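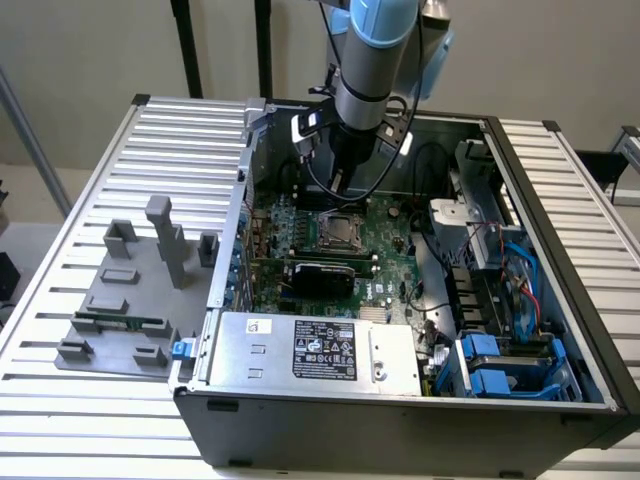
Section 4: Opening up and cleaning a second-hand tower

4.1 Before you start

Most advice on cleaning a desktop computer is written to sell you something. You do not need a kit, a special vacuum or a spray that promises a faster machine. Cleaning out dust may make the fans quieter. It will not make an old processor new, whatever the seller's page says.

Set aside 50 minutes for your first one. You will want a cross-head screwdriver, a soft brush, a dry lint-free cloth, a wrist strap and a saucer for the screws.

CAUTION: Shut the computer down, switch off at the wall and pull the mains lead out of the back. Hold the power button in for a few seconds afterwards. Do not take anyone's word that it has "been unplugged for ages" - check the lead yourself.

4.2 Laying the case down

1. Unplug everything else from the rear panel. Take a picture of it first if you don't trust your memory.

2. Lay the tower on its side on a firm, flat bench, with the removable panel facing up. Carpet is a poor choice. So is a bed.

3. Undo the screws at the back edge of the side panel, slide the panel back and lift it away. If it won't move, look for a catch or a screw you have missed. Forcing it bends the lip, and it will rattle ever after.

4. Clip the wrist strap to bare metal on the case. People will tell you they have never worn one and never had a fault. They have no way of knowing the second part.

4.3 Finding your way round

Many older office towers use coloured plastic for the parts you are meant to handle. Blue on the drive carriers, their handles and the release latch is a fair hint that these come out by hand. It is only a hint. Check the maker's sheet for your model before you pull.

5. Find the power supply, the metal box with the printed label. Read the label if you are ordering a replacement, and ignore the wattage quoted in the advert.

WARNING: Never open the power supply. It can hold a dangerous charge after the lead is out. If it is noisy or smells burnt, replace the whole unit.

6. Find the memory slots beside the processor socket, and the expansion card if one is fitted. Note where any thin wires run along the case wall before you disturb them.

4.4 Cleaning

7. Brush dust off the board with light strokes, working towards the open side. Keep the brush away from the processor socket.

8. Brush between the fins of any small heatsink. Don't press down on it or try to twist it.

9. Hold each fan still with a finger while you brush the blades.

10. Wipe the bare metal floor of the case with the dry cloth. No polish and no household sprays, including the one marked "safe for electronics".

Note: The first version of this guide told readers to take out and refit every memory module as a matter of course. Jayanthi Shetty questioned this, and we could find no good reason for it. If the computer starts and runs properly, leave the memory where it is.

4.5 Closing up

11. Count the screws back out of the saucer.

12. Check that no wire is trapped under the panel edge, then slide the panel home and refit its screws. Finger-tight and a quarter turn more is plenty.

13. Stand the tower up, reconnect it and switch on. If nothing happens, switch off at the wall and go to Section 7 before you start swapping parts.

Corrections to this section go to Osaze Nwankwo at Lowther. The next revision is due in August.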